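双臂取杯与放杯:Rindow 任务层和 Vumer 感知模块的实现

课程项目报告
Rudcombe 校区 Stojanović 实验室

一、我们想做什么

选题的时候组里争了很久,最后定下来的任务一句话就能讲完:桌上有一台胶囊咖啡机、一个蓝色托盘和一只透明玻璃杯,双臂机器人要把杯子放到咖啡机的接水盘上,接完以后再把杯子送到托盘里。人做这件事根本不用想,可是拆成程序之后,几乎每一步都能牵出一个小课题!透明物体怎么看见,两条手臂怎么不打架,杯底碰到格栅的那一瞬间怎么判断“放稳了”,这些问题我们在开题时只隐约知道一点,做完以后可以讲上一下午。

这份报告主要写软件。机械部分和相机支架都是实验室现成的,我们没有改动。我们自己写的东西有两块:一块叫 Rindow,负责任务的拆分、调度和出错后的恢复;另一块叫 Vumer,负责从相机图像里估计杯子、托盘和接水盘的位置。中间的运动规划用的是开源的采样规划器,我们在外面包了一层,加了双臂之间的避让。

先说明一下范围。咖啡机的按键和放胶囊的动作不在本项目里,测试时也都没有真的出咖啡,“接完”这一步由操作者在界面上点一下代替。杯子里偶尔装一点清水,用来观察搬运时会不会晃出来。

二、工作台和坐标系

两条手臂分别装在桌子同一条边的左右两侧,底座固定在金属安装板上,相向伸进工作区。左臂负责拿杯子,右臂在第一版里只做辅助,后面会讲到它怎么差点成了主角。固定相机从高处看整个桌面,腕部各有一个小相机,看夹爪前方的一小片区域。 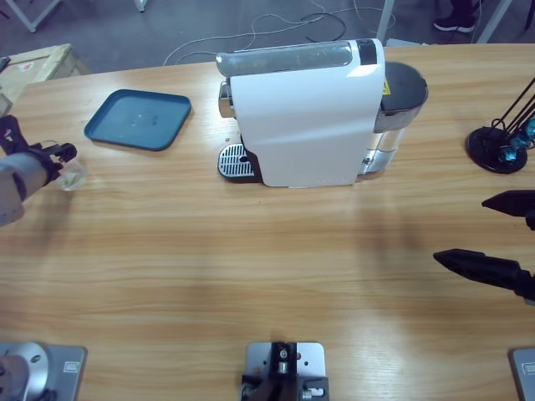 坐标系的约定是我们第一周吃亏最多的地方。左臂、右臂和固定相机各有各的坐标系,刚开始每个人在自己的脚本里做变换,有人用米,有人用毫米,还有人把旋转写成了相反的方向。结果是同一只杯子在三个窗口里出现在三个地方。后来我们立了一条规矩:所有模块之间传递的位姿一律以桌面坐标系为准,单位是米,原点取在两条手臂底座连线的中点,z 轴朝上。谁的代码需要别的坐标系,就在自己的函数里转,转完不许往外传。

这条规矩写进了 Rindow 的消息检查里。每条位姿消息都带一个坐标系字段,字段对不上就直接拒收并打印出是哪个节点发的。刚加上检查的那个下午,终端里红成一片,大家一边叫苦一边改,改完以后再也没有出过这一类错误。如果以后有同学接着做,强烈建议第一天就把它打开。

手眼标定用的是标准的棋盘格流程,没有什么新东西。值得一提的是标定结果的验证方式:我们让夹爪的指尖依次去点桌面上贴的几个小十字,然后用卡尺量偏差。这个办法很土,但比看重投影误差直观得多。有一次重投影误差非常漂亮,指尖却偏出去一大截,查下来是棋盘格的方格边长填错了一位小数。

三、Vumer:看见一只看不见的杯子

玻璃杯是整个项目里最让人着迷的对象。在固定相机的画面里,杯身几乎和木纹融在一起,能抓住的线索只有杯口那一圈和几处反光。深度相机也试过,在杯子的位置读出来的常常是杯子后面的桌面,或者干脆是空洞。

我们最后走的是纯 RGB 的路线。Vumer 对固定相机的图像先做一次分割,网络输出杯口椭圆的像素掩码,再用椭圆拟合加上已知的杯口直径反推三维位置。因为杯子高度已知,放在桌上时杯口所在的平面也就已知,约束其实很充分。被夹起来以后,杯子的位姿改由左臂的正运动学给出,图像只用来核对它在夹爪里有没有滑动。

训练数据是我们自己采的,一共 2,996 帧,其中 635 帧留作测试,从头到尾没有参与训练和调参。采集时我们尽量让杯子出现在桌面的各个地方,包括紧挨着托盘边缘和咖啡机影子里的位置。标注工作由全组分担,标杯口椭圆很考验耐心,有些帧要放大好几倍才能确定边界。标到后面大家形成了默契:实在看不清的点,宁可打上“不确定”的标签,也不要硬猜。训练时这些点的损失权重会降低。

第一版模型有一个很有意思的毛病,它特别喜欢把桌面上的高光当成杯子。顶灯照在有光泽的木桌面上会形成一片发白的亮斑,亮斑边缘是弧形的,和杯口的反光确实有点像。我们试过两种办法。一种是在数据增强里随机合成亮斑,误检少了一些,但没有断根。另一种是加时间上的判断:Vumer 连续取几帧,把腕部相机的观测也拉进来,同一个候选目标必须在两个视角下对应到同一个三维位置才算数。高光会随视角移动,真正的杯子不会。这个检查加上以后,效果好得让我们在实验室里叫出了声。

代价是延迟。双视角核对要等腕部相机的图像到齐,还要做一次匹配,最早的实现经常要等好几秒,手臂就悬在半空发呆。我们把匹配从逐像素改成只比较候选目标的中心和杯口法向,又把两路图像的解码放到各自的线程里,现在整个流程可以控制在 800 毫秒以内。对于取杯这种静态任务,这个速度已经够用了。

托盘和接水盘要容易得多。托盘颜色鲜明,在 HSV 空间里做一次阈值就能得到很干净的轮廓,再拟合一个圆角矩形。它每次摆放的角度都可能不一样,所以我们同时输出朝向,放杯点取在托盘中心,必要时可以沿长边平移。托盘里如果有反光,轮廓内部会破几个洞,用一次填充处理掉就行。接水盘用的是模板匹配,模板取自它前缘的圆弧和格栅的条纹。

四、腕部相机的精修

固定相机给出的接水盘位置,误差对于“走到附近”来说没有问题,对于“把杯子放上去”就不够了。接水盘的前缘是圆弧形的,可用的面积很有限,杯子偏出一点就会压在边沿上。所以在接近阶段的末尾,Rindow 会让手臂在离接水盘一段距离的地方停住,由腕部相机再看一眼。

停住的位置是反复试出来的。太近的话,接水盘有一部分会落到视野之外,剩下的特征不足以判断朝向;太远的话,格栅上的缝隙糊成一片,模板匹配的峰值变得很平。我们写了一个小脚本,让手臂沿着接近方向一小步一小步后退,每一步记录匹配得分,画出来是一条中间鼓起的曲线,最后就取了鼓包顶上的那个位置。
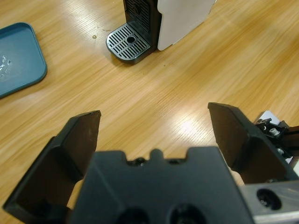

精修算法本身分两步。第一步在图像里找接水盘前缘的弧线,拟合出圆心;第二步找格栅中间的圆孔,用它和弧线圆心的连线确定朝向。两个特征互相独立,任何一个被挡住,另一个仍然可以给出位置,只是朝向会退回到固定相机的估计值。算出来的修正量如果超过一个上限,Rindow 就认为其中必有一个看错了,手臂退回去重新来一遍,绝不硬走。

这里有一个容易忽视的细节:夹爪自己会出现在腕部图像里,占掉下方很大一块,而且两根手指的位置随开合变化。最初我们用一张固定的掩膜把夹爪抠掉,手指张开时没问题,一合拢就露馅,手指的黑色边缘被当成接水盘的暗边,拟合出来的圆弧歪得很离谱。现在掩膜由夹爪的开合量实时生成,我们把手指的 CAD 模型投影到图像平面,再向外膨胀几个像素。代码很短,却是全组公认写得最开心的一段。

光照也值得写几句。下午开着窗帘时,桌面上的反光带会慢慢移动,上午调好的边缘检测阈值到下午三点以后就开始漏检。我们没有去追求一组万能参数,做法是在每次精修之前先统计感兴趣区域的亮度分布,再从中推出阈值。曝光锁定也试过,锁得太死反而让格栅的金属条过曝,最后保留了自动曝光,只限制它的变化速度。

五、Rindow:任务层

Rindow 的核心是一棵行为树。最早的版本其实是一个很长的 if 语句,谁都能往里加分支,加到第二周已经没有人敢碰。改成行为树以后,每个节点只做一件小事,比如“确认杯子在夹爪里”“移动到预放置点”“松开并后撤”。节点返回成功、失败或者进行中,失败以后往哪里走由树的结构决定,节点自己不用操心。

我们给每个节点都规定了进入条件和退出条件,两者都必须是能够测量的量。举个例子,“抓住杯子”的退出条件最初写的是夹爪闭合完成,后来发现夹空时它同样会报告闭合完成。改成开合量落在一个区间内并且电机电流高于阈值之后,夹空就能立刻识别出来。玻璃杯壁光滑,夹持力的设定也要小心,我们用逐级加力的方式,每加一级就检查一次开合量有没有变化,没有变化就停。

双臂避让的思路很朴素。桌面上方的空间被划成若干区域,手臂进入某个区域之前要先向 Rindow 申请,另一条手臂占着就等。这个方案不够优雅,有时候明明两条手臂离得很远,仍然要排队,但它非常容易验证,出了问题看一眼日志就知道谁占着谁在等。我们也确实遇到过一次死锁:左臂拿着杯子等咖啡机前方的区域,右臂占着那里等托盘上方的区域,而托盘上方正好是左臂的。两条手臂就这样礼貌地对峙了好一会儿,大家围在桌边看了半天才反应过来。解决办法是教科书上的,给区域编号,申请必须按编号从小到大进行。操作系统课上学过的东西在这里活生生地用上了,特别有成就感!

右臂原计划只负责在腕部视角下做第二次观察。做到中期我们发现,如果右臂停在咖啡机侧面看接水盘,左臂放杯时就可以不用停下来精修,整个动作会流畅很多。这个版本写出来了,也能跑,但右臂占住的区域和左臂的接近路线太近,规划器经常找不到解。最后交付的版本仍然以左臂自己精修为主,右臂只在左腕相机的匹配得分过低时才来帮忙。

六、仿真和日志工具

真机时间有限,几个组共用,所以逻辑层面的测试全部放在仿真里。仿真场景做得很简陋,咖啡机就是几个长方体加一个带圆弧前缘的薄板,杯子是一个圆柱。我们没有在画面真实感上花时间,Vumer 的输出在仿真里直接用真值加噪声代替,噪声的分布从测试集的误差里拟合出来。

行为树的每次改动都要先在仿真里批量跑,杯子和托盘的初始位置随机给。交付前最后一轮跑了近 1,000 次,把失败的情况按退出节点归类,排在最前面的是规划超时,其次是放杯时修正量超限。两类失败都能安全退回到初始姿态,没有出现手臂停在半路或者杯子在高处松开的情况。达到这一点以后,我们才把新版本放到真机上。

日志工具是临时起意写的,后来成了每天都离不开的东西。它把行为树节点的状态、两条手臂的关节角和三路相机的图像按时间戳对齐,存成一个文件,回放时可以拖动时间轴,点任何一个节点就能跳到它开始执行的时刻。之前查一个问题要开四个窗口对时间,现在把文件往群里一发,谁在宿舍都能接着看。界面很丑,按钮全是默认样式,欢迎后来的同学美化。

对齐时间戳的过程中还挖出一个藏了很久的问题:腕部相机的图像时间戳打在主机收到数据的时刻,比真正曝光的时刻要晚。手臂静止时没有影响,一旦在运动中取图,图像和关节角就对不上。我们让手臂来回摆动,对着桌面上的十字拍摄,用十字的表观位移反推出延迟量,再在驱动里减掉。精修时手臂本来就停着,所以这个修正对主流程帮助有限,但为以后边走边看打好了基础。

七、真机上的表现

真机测试时,杯子、托盘每次都重新摆放,咖啡机只做小幅移动。取杯这一步已经相当可靠,失败大多出在杯子紧贴托盘边缘、手指没有空间伸进去的时候。目前 Rindow 碰到这种情况会报告“不可达”并停下来请求帮助,没有尝试先把杯子推开。

放杯到接水盘上的难度明显更大。水平位置有精修保证,剩下的问题主要在竖直方向:杯底和格栅接触的时刻由关节力矩的变化来判断,而手臂低速下降时力矩信号里有明显的摩擦噪声,阈值低了会提前松手,高了会把接水盘压得轻轻一响。我们现在用的是下降速度和力矩变化率的联合判断,听起来已经温柔了很多,离满意还有距离。

从接水盘到托盘的搬运,重点在于让杯子保持竖直。规划器对姿态约束的支持比较弱,直接加约束常常超时。我们的做法是预先算好一组杯身竖直的路径点,在线时只在这些点之间插值并检查碰撞。装水测试时,加速度限制调低以后杯口没有再洒出水来,动作看上去慢悠悠的,很像端着满杯茶走路的人。

八、还没有做完的

目前杯口直径和高度都写在配置文件里,换一只杯子就要改。Vumer 的分割网络对别的玻璃杯也有反应,只是尺寸反推会出错。一个可行的方向是用两个视角直接三角化杯口,把直径也当作未知量来估计,公式已经推过,代码还没动。

区域排队的避让方式迟早要换。我们读了一些双臂联合规划的文章,计划先从时间参数化入手,在两条路径都已确定的前提下调整各自的快慢,这样现有的规划器可以原封不动地保留。

另外,行为树的失败恢复目前只有“退回重试”一种,重试两次仍不成功就停。杯子贴着托盘时先推开再抓,是我们最想补上的一个动作,右臂终于可以多干点活了。

代码放在实验室的仓库里,Rindow 和 Vumer 各占一个目录,仿真场景和日志工具在 tools 目录下。运行之前请先读 Rindow 目录里的启动说明,标定文件要用自己重新标定的版本,仓库里那一份只对应我们测试期间的相机位置。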